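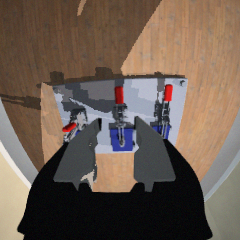 Pale plate on the tabletop, three toggle clamps in a row.

Notebook, July, started 6.40 in the evening with a cup of tea going cold.

Soil coring on the low field at Ludthorpe is finished for this round, and my back knows it. We pulled 14 cores from the wet end of the barley, all down to the plough pan, and bagged them on the tailgate. The ones nearest the ditch smelled of bad eggs — same as last month, only stronger. Grey mottling starts at a hand's depth there, and further up the slope I didn't hit any until well below the roots.

The barley itself is a mixed bag. Paucar (the old variety, the one I keep being told to drop) has yellow lower leaves but the flag leaf is still green and the ears look decent. Tamik has gone over badly in the tramlines and there's hardly a white root to be found on it. I washed out a few plants in a bucket and the root tips were brown and soft. I'd have put money on it being the other way round in April!

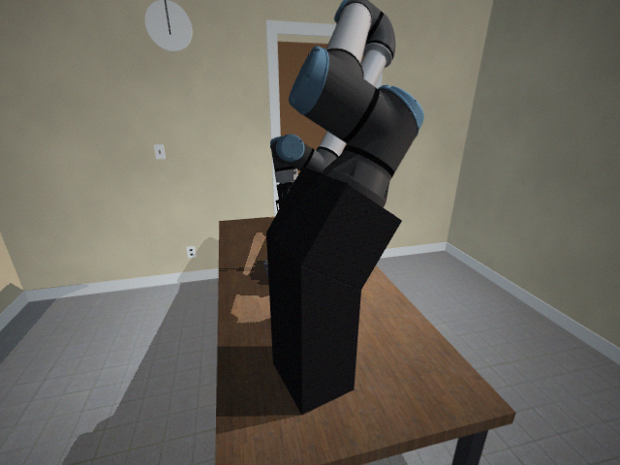
Arm on its black pedestal, blue end caps.

Drying next. All the bags are open on trays in the back room, labels facing out. Bag 1317 had split at the corner and leaked into its neighbour, so I've put both aside and will re-core those two spots if the ground lets me. Please don't merge them to save time, whoever gets to the trays before me. I've put a 225 gram subsample of each good core in the oven tins, and the rest stays in the cold store for the nitrate run.

Topdressing: the plan said a second dose on the wet end this week. I've held off. The spreader would leave ruts you could lose a dog in, and I can't see the Tamik taking much up with roots like that. The top half of the field can have its full rate once the surface firms up. Darnier sent their new drainage quote too, 3000 for jetting the two main laterals, and I've left it on the desk for us to argue over. My own feeling is that we should rod the outfall first and see what comes out.

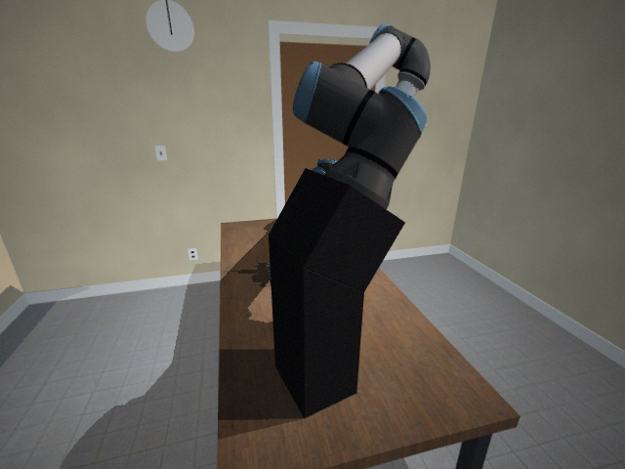 The pedestal on the long brown table.

The pan is what I keep coming back to. The penetrometer went in sweetly for the first bit and then stopped dead at the same depth right across the bottom of the field, so the water is sitting on top of a lid. I sketched the profile in the margin and it came out looking like that black pedestal, a straight column up to a thin seam and then everything tilting and widening off to the right. Swap the seam for the pan and the wide bit for the loose topsoil and you've more or less got the ditch side, where the layer leans towards the hedge. I'd like a proper pit dug there after harvest, deep enough to get a knife into the face.

Still to do: weigh tins in the morning, rinse the auger (it's in the sink, sorry), ring about the outfall grating, and look at the Paucar again for net blotch, as I saw a few streaks I didn't like near the gate.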